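Linen and Clothes: Sorting Day at Hernenness

Gallery | Posted Sep 8, 2019

The clothes store at Hernenness was emptied, sorted and put back over four days in June. It had not been done properly for some years. Things had gone in as they arrived, in whatever bag they came in, and the shelves at the far end could no longer be reached without moving everything in front of them.

The store holds clothing and household linen for the drama group, the summer fair stall and the lending rail. All three draw on the same shelves, and part of the job was to decide what belonged to which. The notes on this page go through the work in the order it was done. They are meant for members who could not be there and for anyone who takes on the next sort.

Emptying the shelves

Everything came out on the first morning and went onto the long tables in the hall. Bags were opened straight away and the old bags thrown out. Anything with moth or mildew was put outside the back door and did not come in again.

The metal shelving was wiped down and moved a little away from the wall. There was a damp patch behind the lowest shelf, now treated. Please leave the gap.

First sort

The first sort was by type only: shirts and blouses, trousers, skirts and dresses, knitwear, coats, bedding, table linen, curtains, odd lengths of cloth. Size and colour were left until later. On the last sort people stopped to look at sizes as they went, and the heaps got mixed up again.

Shirts and blouses made the biggest heap by a long way. Curtains came second. There were more single pillowcases than pairs.

Checking seams and hems

Each piece was laid out and looked over before folding. Hems, cuffs, underarm seams and collars are the places that go first. Buttons were checked against their buttonholes and a few spares cut from garments that were past saving.

Small repairs went in the mending basket with a safety pin at the fault. Please use a pin and not a sticker. The stickers used in the past left a mark on the lighter cottons that would not wash out.

Light cottons

The thin cottons were kept apart from the heavier shirts. They crease easily, and if they go under a stack of drill or denim they have to be ironed again before anyone can wear them. They now have the two upper shelves on the left, folded once lengthways and once across, in short piles.

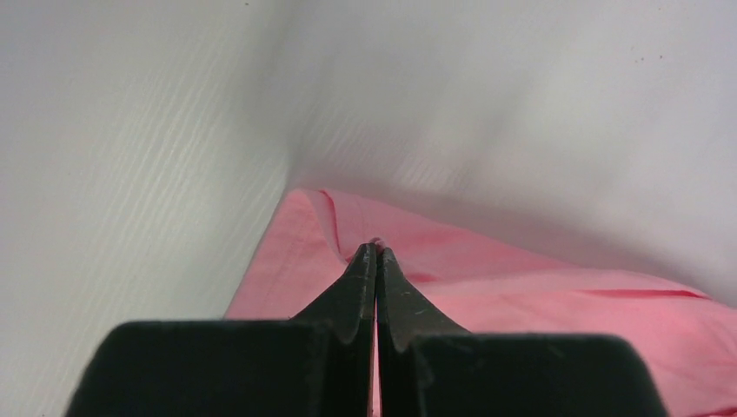 Pinks, creams and pale blues share one of those shelves, and whites have the other. The drama group asked for the pale colours to be together, as they are usually wanted as a set for the chorus. Strong colours are on the shelf underneath. A sheet of tissue goes between the reds and whatever is next to them.

Collars

Collared shirts are folded with the collar flat and facing the front of the shelf. It takes longer, but the size label can be read without pulling the pile apart. Where the label had gone, a new one was written on tape and tacked inside the neck.

Knitwear

Wool was washed at home by several members and came back on the third day. It is stored in lidded boxes with cedar blocks. Hanging was tried for the heavier jumpers in the past and pulled the shoulders out of shape, so none of it hangs now.

The cedar blocks want sanding lightly once a year. The sandpaper is in the drawer with the tape measures.

Bedding

Sheets were opened out in pairs of hands across the hall and checked against the light from the windows. Thin ones were torn down for dust sheets and painting cloths. Sound ones were folded by size, with single, double and king each on its own shelf and the matching pillowcases tucked inside.

Fitted sheets have a shelf to themselves. There are several ways of folding them and no agreement was reached about which is best.

Table linen

The white cloths are for the hall's own use and are not to be lent out. There are 4 of the long ones with the drawn-thread border, and they are rolled on cardboard tubes to keep them from creasing along the fold. The tubes came from Van Loon, the carpet shop, who let us have them for nothing.

Coloured and patterned cloths can be borrowed. The round ones are on the bottom shelf.

Curtains

Pairs were tied together with tape and the drop written on a card. Hooks were taken off and put in jars. Single curtains went to the odd lengths box, apart from two in heavy velvet which the drama group has its eye on for cloaks.

Odd lengths

Anything over a metre was kept. Shorter pieces went to the Lala quilting circle, who collected them on the last afternoon.

The lending rail

The rail stands just inside the door and holds things that go out most often: plain black trousers, waistcoats, aprons and white shirts. The old wooden hangers were snagging sleeves, and we have replaced them with a box of 200 from Zaltus. The wooden ones that were still smooth have been kept for coats.

Items taken from the rail should be written in the book with a date. The pencil is on a string.

Labels and the list

Every shelf now has a card on its front edge in large black letters. The same words are used in the list, which hangs on the back of the door. The finished list comes to 289 entries, a set or a matching pair being entered as one. Before the sort there were about 1,000 separate pieces in the room. A good part of the difference went to the fair stall.

Left over

Two bags of shoes still have to be gone through. The hat boxes were dusted but have not been opened. Mending that was not finished in June is in the basket on top of the chest, and anyone who sews is welcome to take a few pieces home. Thread is in the tin, sorted by colour, and the good scissors are to stay in the room.

New donations should be left in the crate under the table, clean and out of their bags. Please do not put them straight on the shelves.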